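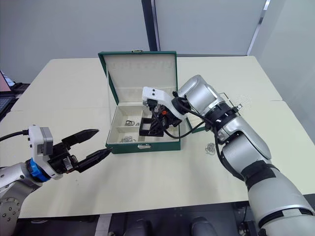
Caring for Small Silver: Sorting and Storing
Session 6 handout
Instructor: Chiharu Ueda

Welcome back! Tonight is my favorite session of the whole course, the one where we finally get into the jewelry box. Please bring your own box if you have one, with everything still in it, tangles and all. A messy box is a wonderful teacher.

Before you move anything
Take a minute to look at how the pieces are sitting. Are rings resting on chains? Are thin links bunched into a corner? Silver is soft, and little pieces pick up scratches from each other surprisingly fast (my own rings have plenty to prove it!). Lift pieces out one at a time onto a folded cloth. Don't pour.

Know your box
Most boxes give you two kinds of space.

Compartments: the low-walled sections in the base. Good for pendants, brooches and short chains. Fasten every chain before it goes in, and coil it loosely. One chain per section is ideal, though I know that few of us have a box that generous.

Slots: the padded rows for rings or earrings, sometimes in the base and sometimes up inside the lid. If yours are in the lid, push each ring in snugly, then close the lid slowly the first time and listen for anything knocking.

Check the clasp too. It should meet its other half without forcing. A bent one can usually be eased back with padded pliers, and Hatem Sqalli will show us how after the break.

Tarnish
Air and damp are the trouble. Keep the lid shut, keep the box out of the bathroom, and tuck in an anti-tarnish strip. Mine get changed every November, so I never have to remember when I last did it.

For next time
Sort one box completely and draw a quick map of where everything went. Lanying Liao did this last term with 63 pieces and found 15 earrings without partners, then matched more than half of them by the following class!

Reading: packet, page 23.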